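Workshop notebook – Vellville bench, November
Entry continued from the page with the coffee ring

Subject: scale in the inlet valves, descaling soak trials, second batch

Elin brought the remaining valves over from the Powell store this morning. All are the brass-bodied inlet type with the nylon seat. Same water supply as the first batch, same age as far as the tags can be trusted. Two tags were illegible and those valves have gone in the spares tub.

Aim of this batch: find out if a weaker citric solution with a longer soak clears the mesh filter as well as the strong short soak did, without dulling the seat. Trefor's view is that the seat damage in the first batch came from the brush and had nothing to do with the acid. Could be. No brush this time, on any of them.

Set-up as follows. Nine valves, in three groups of three. Group A strong solution, one hour. Group B weak solution, overnight. Group C plain water, overnight, as the control. All in 700 mL of solution in the lidded tubs. Tubs on the lower shelf away from the window, as the sun was warming one end of the bench last time and the readings drifted in the afternoon.

Flow before soaking was measured on the Temon rig at the usual pressure. The rig reads in counts, not litres. A new valve gives 824 counts on this rig and I am using that as full flow for the whole job. Elin asked if we should convert. No point until the meter has been back to Tornedano for calibration.
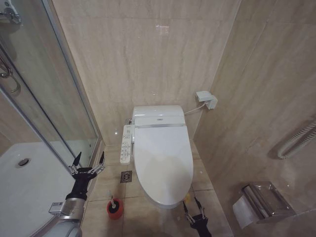
Hardness of the supply is the thing we still don't have a proper number for. The test strips go from one colour block to the next with nothing between, and Trefor and I read the same strip differently. What matters for the soak schedule is how fast the mesh blocks in service, and that depends on the fitting as much as the water. A bidet seat with an electronic housing and its own supply fitting at the back-left of the toilet is a fair case to plan for: small passages, low flow, and long stretches of standing water between uses. A garden tap on the same supply would pass the same grit and never show it. I want the maintenance interval written for the small-passage case and relaxed for everything else.

Results, Group A. Mesh clear on all three by eye under the loupe. Flow back to full on two. The third came up short and stayed short after a second rinse. Opened it and found a flake lodged behind the seat, hard, grey, with a curved face that matched the bore. Removed with the wooden pick. Full flow after that. I have recorded it as a failure of the soak all the same.

Group B. Still in the tubs at time of writing. Solution has gone slightly cloudy in one. Leave the lids on until morning.

Group C. Also still in. No change visible.

Seats from Group A: no dulling that I can see. Trefor looked at them separately and wrote his own note before reading mine. He agrees on two and calls a faint ring on the other. Could be a moulding mark. Compare with a new seat tomorrow. 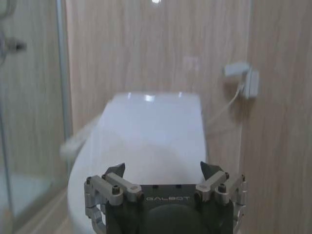
Bathroom with wood-grain wall, toilet.

Rinse procedure needs tightening. The first rinse was done under the tap and the second in a basin, and I can't say which of them moved the loose scale. From now on: basin rinse, filter the rinse water through a coffee paper, dry the paper, label it with the valve tag. Elin has started a column in the log for this.

To do
– Pull Group B first thing, note the time out
– Order strips with finer steps, or borrow the titration kit
– New seat from stores for comparison
– Ask Tornedano how long the meter will be away
– Relabel the spares tub

Left at 5:40 pm. Rig drained, isolating valve closed, tubs lidded.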